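Tundari two-finger gripper with grit pads: a long-term review, and the fault that had me reaching for the stop button

Posted 11/02/2021 by Vasilis Spahić

I had meant to write this review last June, when the gripper was new and I was still pleased with everything it did, and I am rather glad I got distracted. If I had published then you would have had four cheerful paragraphs about how easily it bolts on and not a word about the fault, and the fault is really what you need to hear about before you part with your money.

Some background for those who haven't met it. The Tundari is a small electric gripper with two long fingers, sold for bench-top arms of the lighter sort. I run mine on a Wondon arm in the workshop behind my house, where it spends its days turning panels, fetching bits from a tray and generally doing the jobs my wrists no longer enjoy. A wrist camera looks out between the fingers, so that I can see from the desk what the arm thinks it is doing. I paid for it myself and have no arrangement with Tundari of any kind.

Let me start with the good, as there is plenty of it. Fitting took me 15 minutes with a cup of tea in the other hand. The fingers are light and stiff, and the rough pads on the inner faces grip wonderfully well. I have had it hold painted metal, bare wood, glass and a very slippery plastic lid, and once it has hold of a thing it doesn't let it creep. My old gripper had smooth rubber pads and I used to come in to find parts hanging at all sorts of angles, so you can imagine how happy I was for those first months.

Now for the trouble. At cycle 3823 (the controller keeps a tally, bless it) I sent the arm to pick up a flat panel by its edge. The fingers should have opened fully, moved in, and closed. What they did was open, report that they had closed on something, and carry on with the programme as though they were carrying it. The arm swung away with nothing in its hand and pressed on to the next position, which happened to be where my own hand was going to be in another second or two. I hit the stop. It stopped, I should say, and promptly, but I sat down for a while afterwards.

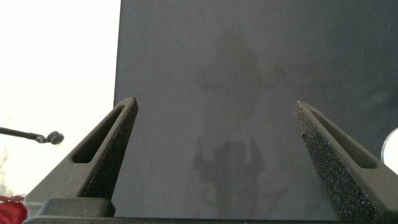 Wrist camera view: fingers apart, nothing between them, dark grey panel behind.

I spent the better part of a fortnight trying to find the cause. I changed the cable. I changed the power supply. I reloaded the software, which made me lose all my saved positions (do back yours up, please, I was very cross with myself). In the end I found that the gripper works out whether it is holding something from the motor current alone, and a little grit shed from the pads had found its way into the slide at the base. The motor strained against the grit, the controller saw the strain, and decided it had a panel. Once I knew what to look for I could bring the fault on at will, and in 103 test cycles after that, with the slide cleaned and lightly greased, I didn't see it once.

I wrote to Tundari, who were polite and a bit slow, and they sent me a spare slide cover. It helps, though it does not seal completely at the corners. I would much sooner they added a proper position check, so that fingers standing wide open could never be reported as shut on a part. The finger position is already there in the controller's own log! It simply isn't used for the grip signal.

In the meantime I have added the check in my own programme. If the fingers say "holding" and the gap is wider than the part could possibly be, the arm stops where it is and waits for me. I also brush out the slide every 50 cycles, and I have moved my chair to the other side of the bench – a small change and probably the best of the lot.

For comparison, I borrowed an Ivanov gripper of much the same size for a weekend. Its pads are softer and it dropped the plastic lid twice, but it does compare position with current before it reports a grip, and I couldn't fool it however I tried. The Luvitden fits the same flange, and I haven't used one, so I'll say nothing about it either way.

Would I buy the Tundari again? For a fenced cell, or for a patient person who is happy to write the extra check, yes, I think I would, as the grip itself is lovely. For a school, or a shared bench where people lean in without thinking, I'd leave it on the shelf until the software is put right. Three stars out of five from me. If Tundari bring out an update I'll run the same tests on it and add the results at the foot of this page.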